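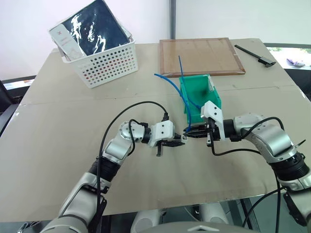 Large table, greyish-beige top, seam across the middle

Cidusari table hire - quick answers

How big is the big one?
Seats 10. Two people to carry it, please.

Do I pay a deposit?
Yes, 37 dollars per table. Back to you within a week of return.

Can I put hot pans on it?
No. Use a trivet. Burn marks come out of the deposit.

Delivery?
Inside Hinutum only. Mornings, before noon. Stairs are extra, tell us when you book.
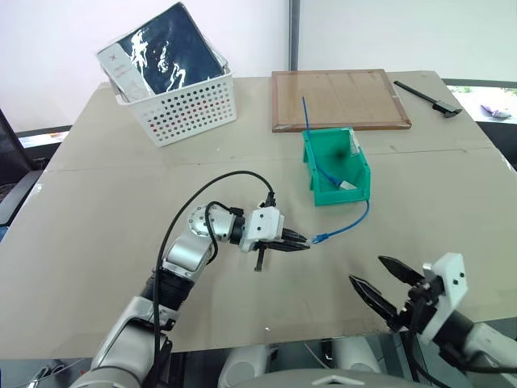

Green plastic bin and blue network cable on a beige tabletop

Do you rent bins, cloths, chairs?
Chairs and cloths yes. Bins no, sorry, stoped doing those in 2019.

Can I cancel?
Up to the evening before. After that we keep the deposit.

Who do I call?
Ginette Charpentier for bookings, Eugénie Perrin for anyting broken.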